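Which side of the coast to stay on for a food trip - Ponivport or Cikuvgate?

Posted by Morven Leckie, 13 March 2021

Planning six nights in December, mainly to eat. Ponivport has the fish market and most of the restaurants. Cikuvgate is inland and cheaper, with a smokehouse and two bakeries. I will have a rental car and a room with a small kitchen. Is it worth splitting the stay, and do I need to book meals ahead in that month?

tidewrack_431

Split it four and two, Ponivport first. The market opens at 6:00 and the good shellfish is gone by 8:30, so staying within walking distance matters. Most kitchens in town close on Mondays and Tuesdays in December. Book Tôn at least two weeks out; the set dinner has one seating and they do not hold a waiting list. The lunch counter takes walk-ins.

For the Cikuvgate nights, use the smokehouse. Cold-smoked trout is sold in 300 g packs and keeps five days in a refrigerator. The hot-smoked version keeps two. Check that your rental has a real refrigerator - several have only a drinks cooler.

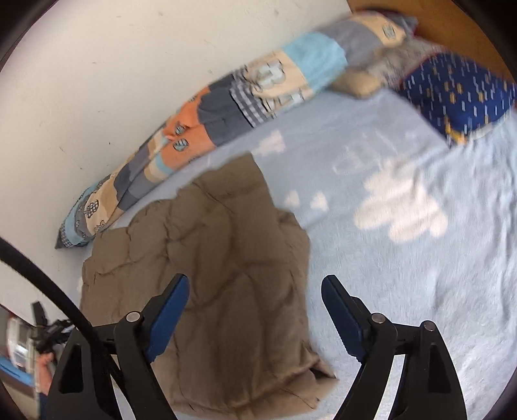 Bed with cloud-print bedding and a patchwork body pillow.

Parking at the market is limited to 90 minutes. The lot behind the church has no limit but is a ten-minute walk, uphill on the way back with your shopping.

Zarkance

Would not bother splitting. It is a 35-minute drive. Do Cikuvgate as a day trip on a baking day (Wednesday or Saturday) and get the barley loaf.

pl_2047

Went in summer so can't help with December. The chowder was too salty.

Related threads
Bringing smoked fish home in checked bags
Ponivport market: cash or card?
Barley loaf recipe wanted
Rentals with a full kitchen near Cikuvgate

Contact | Terms of use | Back to top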